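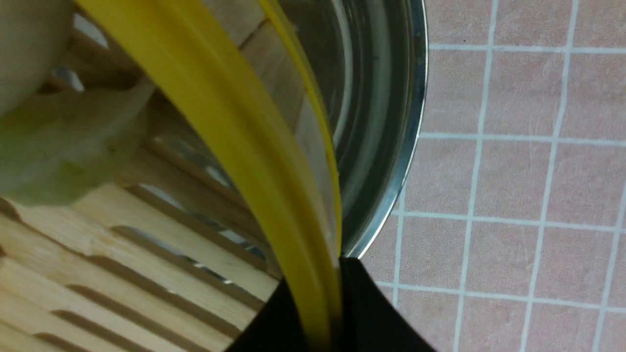
Drawing from Household Things
Handout 4: Yellow and its shine
Tutor: Régis Rolland, Verkside evening course
12 Apr 2022

What to bring
Pencils HB and 2B, a soft eraser, coloured pencils with at least two yellows, one ochre and one cool grey. For paper I recommend the smooth Bindutwood block. The rough one is very nice for landscape, but on it you will fight with every highlight. If you have already bought the rough one, keep it for May.

1. Why yellow is difficult
Yellow is a light colour and it has not much room to become dark. When we want a shadow on a red apple, we take a darker red and it remains red. With yellow we easily arrive at green or at brown. Many students take black for the shadow, and then the object looks dirty.
Please try first on a separate strip: lemon yellow, then a warmer yellow, then mustard or ochre. Make the passage between them slow. Leave the white of the paper for the brightest place and do not cover it, because no white pencil will bring it back completely.

2. Liquid
A poured liquid is normally wider near the vessel and becomes thinner when it falls. Draw its two edges first, very lightly, and look if they really come nearer to each other. Inside the edges work along the direction of the fall. Long strokes. A mustard tone down one side and a bright lemon down the other side can be enough to give the volume. Sometimes a second, thin ribbon runs beside the first and joins it lower. Do not forget it, it makes the drawing believable.

3. Steel
A stainless steel bowl has no colour of its own that we could copy. It has greys, and it has whatever stands near to it. Squint your eyes and find the big soft greys. The rim comes last, in one movement from the shoulder, and it must be the cleanest line on the sheet. If there are wooden slats under the bowl, draw the dark gaps only and leave the wood almost alone.

4. Fruit on a squared cloth
The squares help us. They become smaller and flatter towards the back, so the cloth already explains the depth before we put anything on it. Use a ruler for the first two or three lines, later by hand. The banana is a simple curve with a narrow stem, and a plastic one serves as well as a real one for our purpose: it has strong highlights and it does not change colour during the lesson. On pink, yellow looks warmer than it is. Compare the two on your test strip.

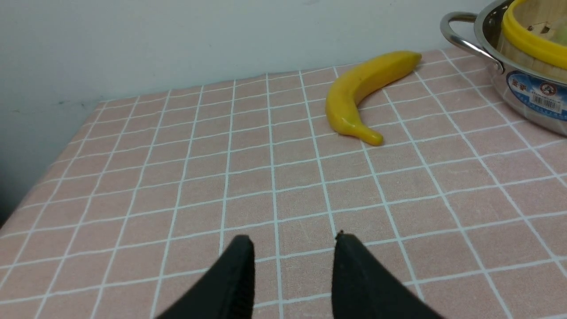 Natália Kuruc asks if the lines of the cloth should be drawn through the fruit and erased afterwards. She finds that her lines never meet again on the other side when she stops at the edge of the banana.
Yes, draw them through, with HB and without pressure. Erase before any yellow is put down, otherwise the graphite mixes with it and becomes green.

Homework
One sheet, one yellow object from your kitchen, on any cloth with a pattern. Time 40 minutes, not longer. Write the time on the back. Sheets go into the Gromlow folder beside the door of room 111.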